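Osden Community Closet: where we are with the sorting grant
Sunday, June 19, 2022

Hi all,

You asked for something short and I'm going to try, though you know how I get. This covers the spring stretch of the soft goods project, the part your money went into.

The big news first: we've sorted and rehomed 132 bags of donated fabric things since the last report (blankets, stuffed toys, hats, baby stuff, a truly surprising amount of felt). When I wrote to you in the winter we had bags piled up to the light switch in the back hall, and I was a little embarrassed to have anyone visit. The hall is a hall again! You can walk through it with a stroller.

The money side is pretty simple. We spent $427 on baskets, labels and a second-hand shelf from Pagano, and the shelf came with its screws in a bag taped to the back, so that was a good day. The rest went to laundry, as planned. I had put down more for storage bins in the original budget, and I'd like to move what's left over into laundry too if that's okay with you. Just let me know by email.
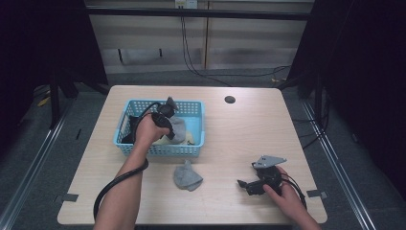
Sorting small pieces is still the slowest part of the whole thing. Coats are easy, you hold one up and you know. The little soft stuff takes forever, and we've gone back and forth on how to do it. What I like best now is one basket at a time on the table, with a single piece laid out flat where you can get a good look at it. The light blue basket with the grid walls is my favorite for this, and you can see a gray piece and a pale yellow one in it without tipping anything out. The gray one lying on the table is the kind of thing I mean, soft like felt, sort of a rounded triangle with the tip folded over. Does it go with toys? With scraps? I've changed my mind on pieces like that more than once, so we now have a "decide on Friday" shelf, and it does get emptied (mostly).

What hasn't gone so well: the labels. I ordered the cheap ones and they peel off in the laundry room. I've switched to tie-on tags and I'm redoing the first 3 shelves now. I also promised you a written sorting guide by this point and it's only half done. The blanket pages are finished and the toy pages are a mess of sticky notes on my fridge.

Next up is the Trokovmont drop-off in July, our largest of the year. I've set aside nine baskets for it and cleared the two low shelves by the door. If the guide is finished before then, I'll send you a copy, and you're very welcome to come by and see the shelves for yourselves. Dristico has offered us the use of a van for both days, so pickup is covered.

Thank you again, so much. More after the drop-off!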